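When Sigita Uibo moved her bookkeeping business into two rooms above the Plorkach bakery, she counted the outlets before she measured for desks. There were seven, and most were behind radiators.

"You end up living off power strips," she says. "So you might as well get picky about them."

Her first rule is one strip per desk, plugged straight into the wall and never into another strip. Her second is that the strip goes on top of the desk, where she can reach the switch. Anything with a heating element — the kettle, the space heater in January — gets a wall outlet to itself. 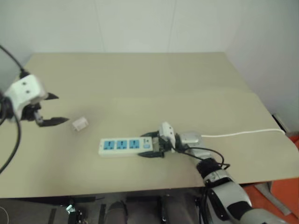
A white strip with three blue socket panels and a light blue switch button, with a small white plug beside it.

Three sockets are enough for most desks, according to Ivars Jaunzems, an electrician who has rewired offices in the building for 17 years. He tells customers to read the rating on the label and add up what they plan to connect. He also tells them to throw out any strip that feels warm or has a loose socket.

Uibo replaced roughly half of hers in June. The old ones had yellowed, and one switch had to be pushed twice. Chargers that nobody uses now go in a drawer with a paper tag on each cord. The printer still runs off the outlet by the door.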